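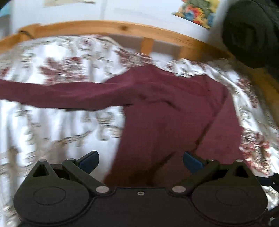 Mostafa Lamrani

Grotuvville Community Choir
Minutes of the November meeting, Hashemi Hall, 7.30 pm

1. Welcome
Mostafa took the chair and thanked everyone for coming out in such dreadful rain, and for the lemon slice, which went very quickly. The last minutes were accepted with one spelling fixed.

2. Winter concert
It was a lovely night and we sold 39 tickets at the door on top of the ones sold beforehand. The altos asked for more light on their side next time, and there was a long and friendly chat about whether the encore was too slow. Left as is.

3. Concert colours
After a good deal of talk we settled on maroon tops, long sleeves, with black below. Any shade near enough will do – please don't go buying new if you have something at home or can borrow from a neighbour.
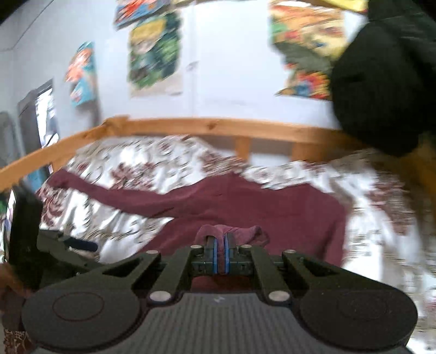
4. Hall hire
The hall goes up to $40 a night from the new term. Agreed to stay, as the piano is good and the parking is easy. Subs will stay at $20 a month for now.

5. New music
Three folk songs chosen for the autumn program. Copies to be handed out at the next rehearsal, so please bring a folder and a pencil.

Meeting closed at 9.10 pm.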